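Hwa-young Ban on going quiet, coming back and why the new record has no drums

25/07/2020

Hwa-young Ban picks up on the second ring and says give her a minute, the kettle. Then back. Then gone again, the dog this time. When we finally get going she talks fast and so do I, so apologies for anything I missed in my notes.

Quick background for anyone new. Ban records as Jivside. Three albums, a long gap, and now Um, a record she made with the cellist Ha-rang Pyo in a rented house in Zandotstead. It came out digitally in April. Vinyl is stuck at the plant like everybody else's. Her label is Drovar, still tiny, still run out of two rooms over a dry cleaner.

First question, the obvious one. Why the gap?

"I got tired," she says. "I don't have a better story. I was touring all the time and I'd get home and not want to hear anything. Not even the radio. My sister put on a song in the car once and I asked her to turn it off. It was one of mine."

She laughs at that for a while.

So she stopped. Taught piano to kids, mostly beginners. Did bookkeeping for a garden center, which she says she was good at and might go back to. Didn't write a note for ages, then wrote one tune on the back of a seed catalog and put it in a drawer. That tune is now track four, "Rows."
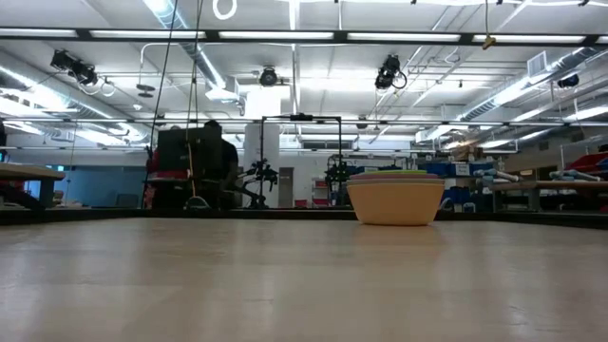
"I thought it was a piano piece," she says. "I played it to Ha-rang over the phone and she said no, it's for cello, you've just got the wrong instrument under your hands. She was right, which is annoying."

Pyo joins the call about here. She's in a different time zone and eating breakfast. They met at a wedding where both of them were hired to play and both of them were paid late.

"We were in the parking lot waiting for a check," says Pyo. "An hour at least. You get to know someone."

The house in Zandotstead was cheap as it had no heating upstairs. They went in winter. They recorded in the kitchen and slept in coats. Pyo kept the cello in the pantry as it was the only room that stayed at the same temprature, and she'd tune it in there with the door shut before every take.

Did they plan to leave out drums?

"No, we had a drummer booked," says Ban. "He got the flu. We started without him and then by the time he was better we'd gotten used to the space. I called him and he was very nice about it. I still paid him. Put that in."

Consider it in.

What you hear instead is a lot of wood and breath. Bow noise, pedal noise. On "Ferry Weather" there's a long creak that I took for a sample and isn't – it's the piano stool. Ban wanted it edited out. Pyo wanted it louder. They left it where it was and agreed not to discuss it again, and then discuss it again for several minutes while I'm on the line.
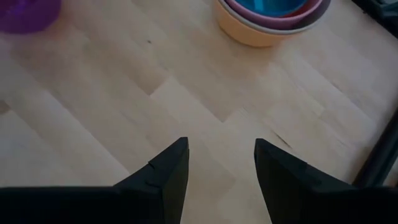 The title. I have to ask.

"It's what I say before every take," says Ban. "I listened back to the raw files and there it is, every single one. Um. And then the playing starts. Ha-rang made a file of only those."

"It's a good file," says Pyo.

Will anyone get to hear it?

"No," says Ban.

"Maybe," says Pyo.

On money they're both pretty open. The first pressing is 885 copies, an odd number, down to what Drovar had in the bank that week. The preorders have covered the studio piano rental and most of the house. Nobody's getting rich. Ban still teaches, by video now, and says the little ones are better at it than the adults. One of her students has worked out how to freeze his picture so he looks like he's listening.

The songs themselves run short. "Rows" is under three minutes. The longest thing here, "Gate Left Open," was up to twice that before they cut it, and Ban still thinks the cut is too hard in the middle. I don't hear it. She says listen for the breath in before the second theme, it comes a little early. Went back, found it, now I can't un-hear it. Thanks for that.

Favorites? Pyo says "Ferry Weather," fast, no hesitation. Ban won't pick. Then picks "Rows." Then takes it back and asks if she can email me. (She emailed. It's "Rows.")

Live shows are off, obviously. There was a run of small rooms booked, churches mostly, one library. The 108 tickets they'd sold for the first night have all been refunded except for one person who wrote to say keep it, and please play "Rows" twice whenever it happens.

"So we'll have to do that," says Ban. "I wrote her name down."

Is there more coming, or is it back to the garden center?

"Both, I hope. I've got some tunes. Ha-rang has heard two of them."

"One and a half," says Pyo. "You stopped in the middle."

"The dog wanted out."

The dog, it should be said, wants out again now, and Ban has to go. Pyo stays on long enough to spell the name of the cello maker for me, which I then lose. Sorry, will add it when she writes back.

Um by Jivside is out now on Drovar. Vinyl to follow, no date yet.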